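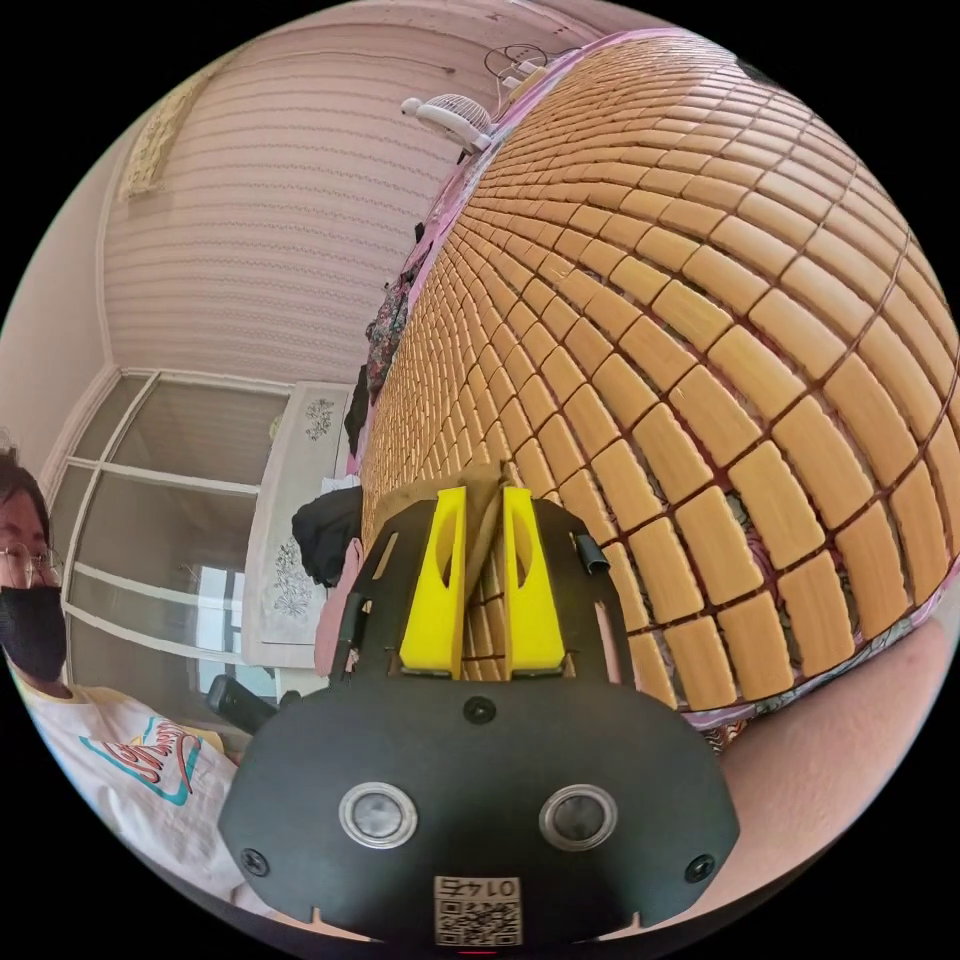

Vojtěch Jurčo wanted to know why I bother with stiff mats at all when a folded towel tells you everything about a gripper in half the time. Fair question! My answer is that towels forgive you. A towel bunches up into whatever gap you leave it, and a woven mat made of tiles does not, so it shows you pretty fast which fingers are any good.

So here's how I compare two sets of fingers on a hand-held gripper at home, using a bed, a tile mat and one patient helper.

## What you need

- The hand-held gripper, with its sticker code written down (mine is 0147)
- Two sets of fingers. I used the yellow wedge ones with the slot on the inner face, and a flat pair from Kaluvlow
- A woven tile mat
- A second person
- A notebook, or a spreadsheet if you're tidier than me

## Steps

**1. Get the mat on the bed.** Leave enough edge free that you can come at it from the side. Don't smooth everything out first — you want some bedding under there, the way a real bedroom has it.

**2. Come in with the fingers open and close on one edge.** Just the edge! My first tries went way too deep and the tiles folded over against the plate. You want a thin strip between the fingers, with a bit sticking up past the tips.

**3. Have your helper take the weight from below.** They support, you steer. If they start steering too, stop and do that one over. (Arben kept "helping" and I had to throw out a whole page of notes.)

**4. Lift at an angle and hold.** Count to five in your head, then lower it. Write down held, slipped or twisted. I tried a 1 to 10 score once and it was useless, I could never remember what a 6 meant.

**5. Do 18 lifts, then swap fingers.** Same edge, same helper, same side of the bed. If you change the room lighting halfway through, start over, or your recordings won't match up.

**6. Check the recordings before you put anything away.** Look for lifts where the mat hides both fingertips. I drop those from the comparison, even the good ones.

## A few notes on the fingers

The wedge pair wins for me on mats, mostly on twisting. The flat pair is nicer on pillowcases and it's quicker to line up. Screws: snug, please, and check them again after the first few lifts — mine like to creep.

Next up is the same test with the Oston pads, once they get here.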